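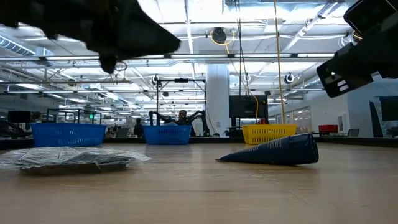
How many baskets does a shared table need before people start putting things away?
Three, going by our trial. With two, everything that didn't obviously belong ended up in whichever basket was nearer, and with four people stood there dithering. Three gave us a place for toiletries, a place for things in packets and a place for whatever was left, and that last one turned out to matter most.

Sorting Small Things: a project on baskets, tables and tidying
Katia Bellini, Kaja Laur and Severyn Shevchuk
Project tutor: Eirlys Prydderch
Submitted December 3, 2021

Why we picked this

All three of us lived in Hekness, the student house, over the summer, and by August the big table on the ground floor was a disgrace. Tubes of hand cream, half-opened packets, batteries, a sock. Kaja said there must be a reason why the same people who kept tidy bedrooms dumped everything on that table, and that was the start of it. We had expected to do our project on shelving (Severyn had already drawn some!) but this was much more fun.

The question we settled on was a narrow one. If you give people open baskets at the far edge of a table, do they use them, and does the look of the basket change what they put in it?

What we used

We wanted plastic baskets with holes in the sides, the cheap sort you find in any household shop. Holes turned out to be a good choice for a dull reason: you can see a bit of what's inside without tipping it out, and crumbs and dust don't collect in the corners so badly. We went for blue and yellow. Two blue ones of different sizes and a single yellow one made up a set, and we put one set on each table we tested.

The things to be sorted were ordinary. We had 44 items in the kit, mostly squeeze tubes, small bottles, packets in clear wrapping, pens and sponges. Katia insisted on keeping a few awkward ones, and she was right. A squeeze tube is a lovely test item. It won't stand up unless the cap is flat, it rolls a bit, and people can't agree whether it's a bathroom thing or a desk thing. Crumpled clear packaging is even better. Half of our helpers treated it as rubbish without looking to see if there was still something in it.

How we ran it

Each person sorted ten items, one at a time, with no labels on the baskets and no instructions beyond "put these where you think they should go". We noted which basket each item went in and whether the person changed their mind. Thirty helpers gave us 300 placements with the baskets in one order. Then we swapped the baskets round, asked another thirty people, and got 300 more. It took far longer than we had planned, and Severyn's handwriting in the second notebook is a thing to behold.

Nives Marino from the Sulemana workshop lent us a long table with a raised edge at the back. We had been using a plain one until then and the baskets kept creeping off when people leaned across. With an edge behind them they stayed put. We would recommend that to anybody repeating this.

What we found

The yellow basket drew the odd ones out. Wherever it stood, it filled up with the things people weren't sure of. Several said afterwards that the blue ones "went together" and so the yellow had to be for something different. We hadn't thought of this at all! We had chosen the colours because they were what the shop had.

Size mattered too, but less than we guessed. The large blue basket got the packets, being the only one where a bulky packet would lie down properly. Tubes and pens went into the smaller blue one, and people often laid them all pointing the same way, which we found very pleasing.

Changing the order made a difference to speed. With the biggest basket on the left, right-handed helpers tended to reach across themselves for packets and put them down on the table first. Once something was on the table it often stayed there until the end. We think this is how the Hekness table got into its state.

Nearly everyone who changed their mind did so over the same handful of items: the tubes, the clear packets and a roll of tape.

What went wrong

We didn't write down who was left-handed in the first round, so we can't compare the two rounds properly on that. The sponges got tired and had to be replaced halfway with ones of another shape. Also, most of our helpers were our friends, who knew what we were after by the second week and were probably tidier than they are at home.

What we'd do next

We would love to try it with labels, and with two yellow baskets and one blue, to see whether the odd one out is always the muddle basket or whether yellow just looks like that sort of basket. Kaja wants to test lids. Severyn and Katia think lids would ruin everything, and we have agreed to leave that for another report.

A set of three baskets is now on the ground floor table at Hekness. The yellow one needs emptying.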